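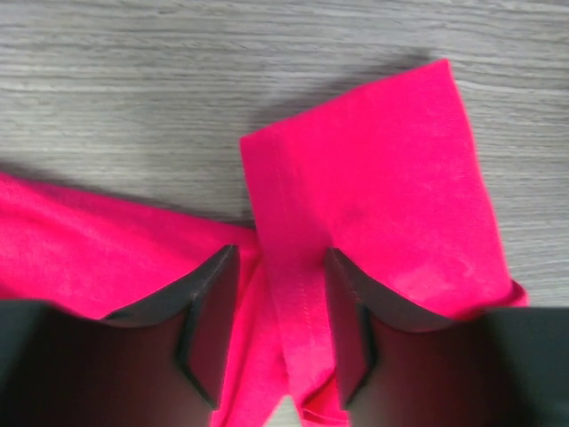 Cables first, cleverness later

April, by Tatu Barasa

I keep hearing that the folding cell looks after itself. Omness says as much on the first page of its setup notes. I have now spent 12 evenings on ours and I don't believe a word of it.

Most of the bother is cable. Each arm has a purple one tied along its links, and the slack has to be right. Too little and it pulls at the elbow. Too much and it droops over the stack in the far corner. I cut the ties and start again – cheap ones, a bag of 500 from Trestuvo. 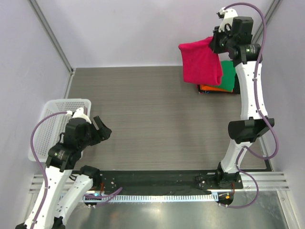
What I check now

Base bolts, then the ties, then the fingertips. After that I run one cloth, slowly, with a hand near the stop button. The notes want a full recalibration every 219 cycles. I've tried it both ways and can't tell the difference, so I'd like to know where that number came from. 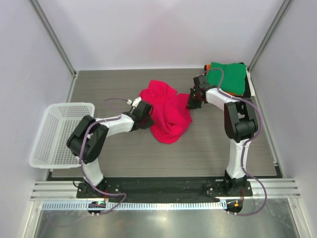 Both grippers at the red cloth, green one on top of the pile.

Zoubi's new fingertips are meant to cure slipping. They cost almost 4 times what the old ones did. I'll wait for somebody else's results.

Recent posts
Trosness controller: a grumble
Which screws work loose first
Do we need a second basket?

Contact | © Tatu Barasa | Back to top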